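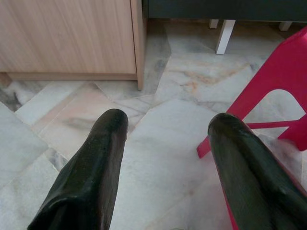 Plenholm support says the army list builder drops the command platoon whenever you switch editions, and they want a log before they touch it. Fine. Log below.

Home | Forum | Downloads | Army Lists | My Tickets

Ticket 108 - Naritz list builder, points total wrong
Opened January 30, 2021
Status: open

- Built a Shearer infantry company, 46 points by hand. App says 48.
- Removed everything but HQ. Still 2 over.
- Loaded an old list from August, same thing. Was fine back then.
- Cleared saved lists, logged out, back in. No change.
- Switched rulebook from 3rd to 4th. Command platoon gone, total now correct?? Switched back, platoon returns, 2 over agian.
- Tried the Plolen card pack off. Total correct, platoon stays.
- Pack back on - wrong.

So it's the card pack. Looks like it adds the HQ upgrade cost even with no upgrade picked. Havent tried the mortar cards yet.

Workaround: pack off, add the cards on paper, write the total on the printout. Need a fix before we send lists in for the campaign.

Reply from support: reproduced on our side, passed to the Plolen pack editor. Please leave ticket open.

Comments (4)

tankdad: same here, tank company too, not only infantry

Hexbase: turning the pack off worked, thanks

mudroad: pdf export still prints the old total for me

tankdad: save the list first, then export

We use cookies to remember your login and lists. Accept | Settings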